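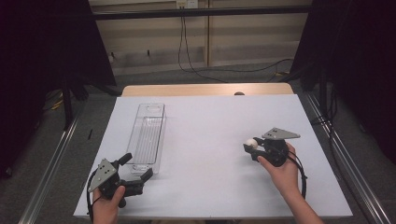 Why not just buy the trays with pockets in and be done with it, was the question shouted over when I'd got as far as writing the heading. Fair. Answer for the book: pocket trays only take one size, and Thambiah still haven't said which size they're settling on. Long clear ones with the ridged floor will take either. Also we already have them.

April, started after lunch

Tray and ball bench, cont. from previous page.

White board back on the table. Much better than bare wood for the eyes but white balls on white board, not clever. Lost sight of one straight off when I looked away. Tried the grey card underneath, it curls at the corners. Want something mid blue, matt, flat. Ask Esulora what they use on theirs.

Board is a bit short for the table, leaves a strip of wood along the back. Keep the strip clear please. Things get parked there and then migrate.

Trays. Lukarley lot, the long narrow ones, clear. Ridges run lengthways. Good: a ball set down gently sits between ridges and doesn't wander sideways. Bad: lengthways it goes wherever it likes, and if the table is out of level it all ends up at one end. Checked level, table is down at the window side. Folded card under the leg for now, proper foot to be found. (There was a bag of feet in the bottom drawer. Not there now.)

Cutout end. Had been putting trays down any old way round. From now on cutout goes AWAY from you, every time, otherwise the labels end up on different ends and the stack looks daft. Wrote this on tape on the shelf as well.

Drop height matters more than I thought. Let go close to the floor of the tray and it stays where it's put, more or less. Let go from above the rim and it bounces, sometimes out. Lower it in past the rim, then let go. Slow is fine.

Static. Trays fresh out of the bag pull dust like anything, and the clear plastic shows every bit. Wiped with damp cloth, left to air dry, better. Dry cloth makes it worse, dont. Fingerprints on the outside walls also show, hold by the rim.

Stock: bag of 200 balls opened, the 1,000 box still sealed under the bench and staying that way until we know the size. 60 trays on the shelf, 2 of those cracked at the corner, put to one side for scrap / holding screws.

Weltel liner offcuts: tried a strip of the thin foam in the bottom of one tray. Stops the rolling completley. But it covers the ridges and the strip lifts at the ends, and you can't see through the bottom any more, so half the point of a clear tray is gone. Might cut it narrower and run it down the middle only. Not today.

Filling order. Far end first, working back towards yourself. Near end first means reaching over the ones already in and knocking them, did this several times before the penny dropped. Don't rush the last couple, there's less room than it looks with the walls in the way.

Floor. Swept under the bench before starting, worth doing, anything that drops is then easy to find and clean enough to go back in the bag. Ones that go under the radiator are gone until someone has the long ruler out. Rolled towel along the back edge of the table would probably catch most. Bring one in.

To do
- blue mat, or paint an old board
- foot for table leg
- labels on cutout end, small ones, the big ones cover the rim
- chase Thambiah re size, again
- narrow foam strip, one tray only, compare side by side with a plain one
- towel

Stopped at ten to five. Trays stacked upside down on the shelf to keep the dust out, cloth hung over the tap to dry, bag folded and clipped. Clip is a bit weak, use the other one if you find it.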